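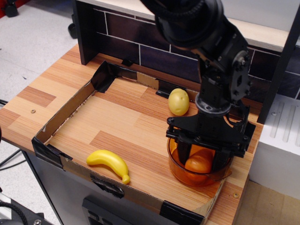
Figure 4. Gripper fingers in an orange bowl, with a round toy fruit inside.

4.2 Reading the home green

I should say early on that I've played lawn bowls badly for years, so I came to the question of home advantage with a grudge. Every away side I've been in has blamed the green. It's slow, it's got a run on it, the far rink swings like a gate! What I wanted from the Drulport league cards was some idea of whether we were right to moan.

The cards for 40 matches were complete enough to use. I left out any match where the visitors had played on the same green earlier that season (a fussy rule, and it cost me a couple of lovely close games), and that took me down to 31. For each one I looked at the shots scored in the opening ends against those in the closing ends, for home and away sides separately. 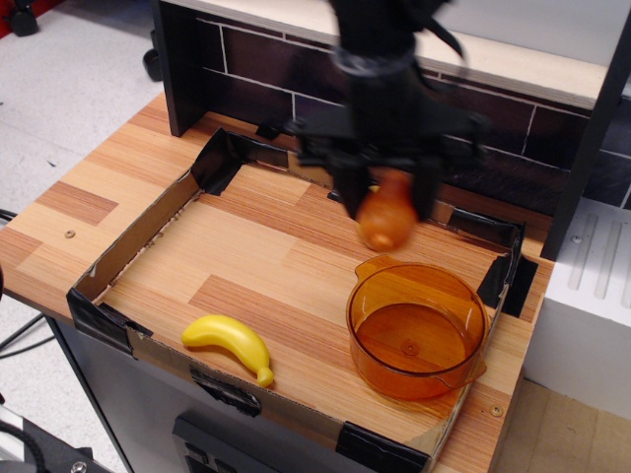
4.3 What the opening ends showed

Home sides did most of their damage early. By the tea interval the gap had usually stopped growing, and at Zandetti the visitors often pulled a few shots back. That fits what players told me, that you spend the first few ends just finding your weight and the rest of the afternoon trying to repair the card.

Berisha was the odd one out. The club has been on the same ground since 1876 and its members are terribly proud of the surface, but I could find hardly any early lead there at all. Tin-yau Liu, who read a draft of this section, thinks the green is simply too fair to be much use to anybody.
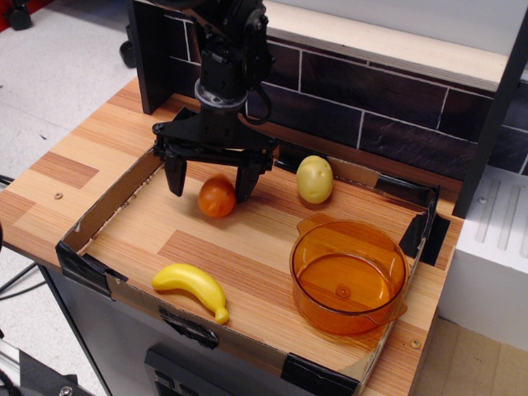
Line was harder to study than weight, as the cards only record shots and I had to lean on my own notes from July. A wood is biased, so it curls in as it slows, and how far it curls depends on the grass. A plain round ball like the orange one between the open fingers in the photograph above would spare a visitor all of that guesswork, with only the slope left to worry over. Our visitors had both to learn at once, and the leads' first woods were mostly narrow.

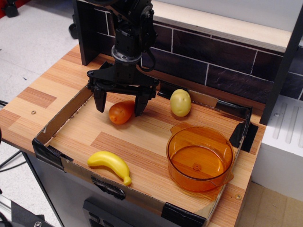

4.4 Trial ends

Hidier is the only green where visitors were given proper trial ends in both directions. I'd love to claim those explain the closer scores there, but the club also fields its weakest four at home, and I can't pull the two apart from the cards I've got.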